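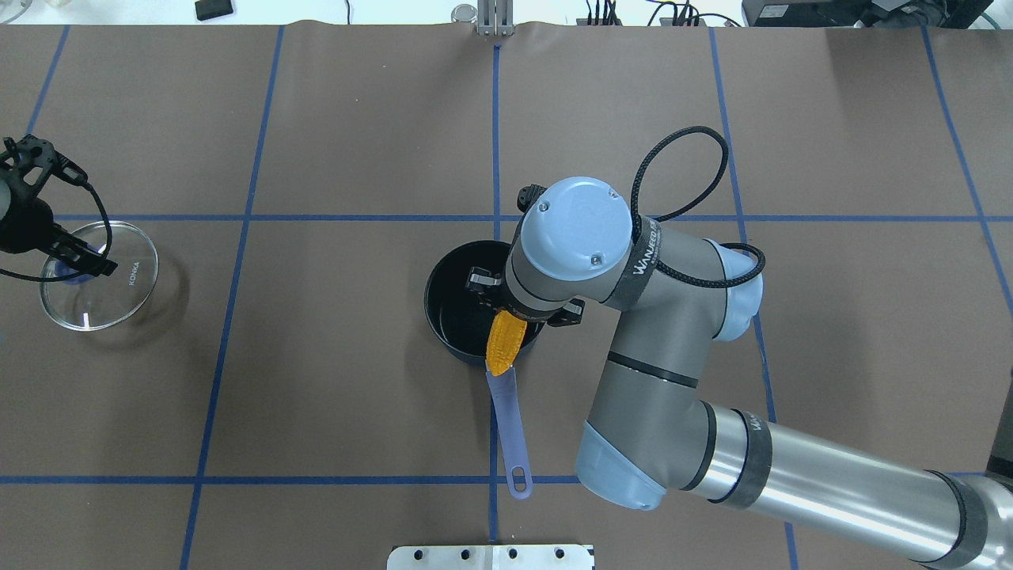

*Photo: Skidine project*

The Skidine group at Jurkum has new numbers on two-arm kitchen tasks. Both arms now run from a single policy, and each one gets the other's planned motion 10 steps ahead. 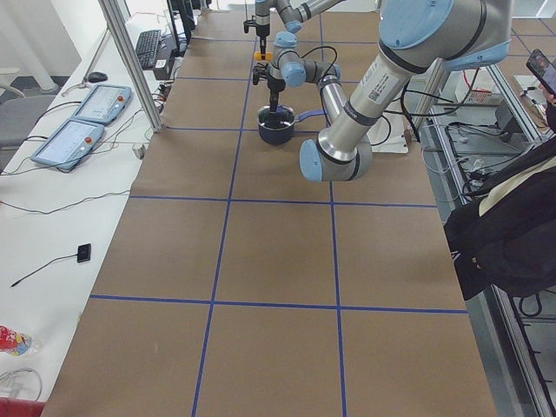
Training used 33 demonstrations per task, plus 12 more for the tasks that involve a lid. Over 30 test runs, arm-to-arm stops fell from nine to two. Placing accuracy did not change. 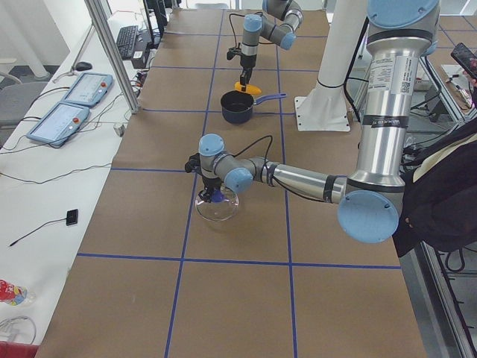
*Page last changed: October*

Sakamoto will repeat the tests on its own arms. Ceseck is hosting the code, and the lid data will be added later.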